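Jekus Worktop Guide
Section 5: Clearing and sorting the bench

Last updated: Mar 17, 2026
Reading time: 2 minutes

Read Section 4 first if the top has been oiled in the past day. If you have skipped Section 4 altogether, you are in good company, but go back.

You will need two open containers, one soft cloth, and somewhere to put your tea that isn't the bench.

5.1 Clearing

1. Unplug any lead before you move it. Pulling it to see what it belongs to is a popular method and a poor one.

2. Lift everything off the wood. Do not slide it. The strips run lengthways and a scratch across them will be visible from the door.

3. Wipe along the strips with a dry cloth. For marks that stay put, use a damp cloth and then a dry one straight after.

CAUTION: Never leave a wet cloth lying on the top. The Jekus warranty covers a good many things and a pale patch in the outline of a dishcloth is not among them.

5.2 Sorting

4. Put leads in the shallow tray. Coil each one separately and tie it off. If you can't face that today, put them in as they are and come back to it in October.

5. Stand long, thin items in the bin. They may lean. Put the bin in a corner, with the items leaning in over the bench so that they don't catch your sleeve on the way past.

6. Put anything you can't name in the Draltier drawer unit. Check the drawer once a year and throw out whatever you still can't name.

NOTE: Containers from the Vetasar range also fit, though the lids must be bought separately and are always out of stock in the size you want.

5.3 Cups

7. Cups are allowed on the bench if they have a lid. Earlier editions of this guide banned them outright, and the edition before that had a ring on the cover.

8. Keep the cup upright and away from the edge. Move any lead that has drifted up against it before you sit down.

5.4 Checking the finished layout

The tray goes at the back and the bin at the front, and the middle stays clear apart from whatever you are working on. Stepan Didenko, who wrote the first edition, put both containers at the back and spent a winter reaching over one to get at the other. For the layout in this edition, go by the green tray in the top left corner and the yellow bin in the lower right. The leads in the tray are at the step 4 stage, October version. The cup may pass step 7, if that white top is a lid, but not step 8, as there is still a thin blue-and-white cable or strap lying at its base. Move yours, then carry on to Section 6.

Jekus Worktop Guide | Contact: Lysenko Customer Desk | © 2026 Jekus | Back to top
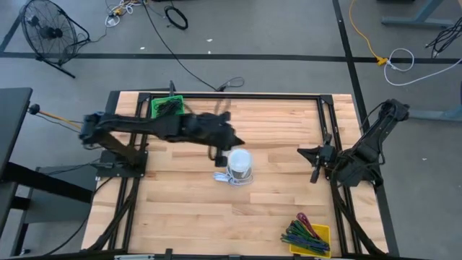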